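Keep the Rack in the Living Room

Most people in Fluvside hide their laundry. I think a rack belongs out in front of the TV, with room to hang a shirt straight.
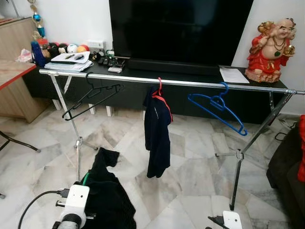
Navy on the red hanger, black knit still on the floor.

A shirt on a hanger takes up little space, and you'll put it away sooner if you have to walk past it.
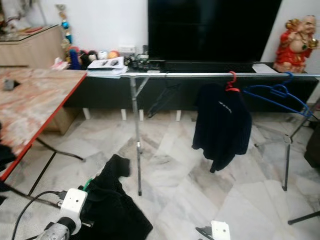
Skip the Dryer

I paid $342 for a Prernell dryer in December and have used it 2 times. Dark clothes are the ones I most want kept out of it. Hang them up, smooth the hems and leave them alone.
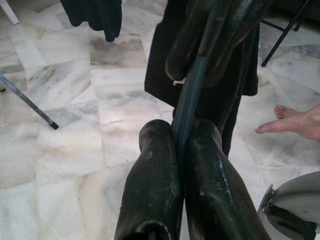

Guests can look at a shirt for an evening.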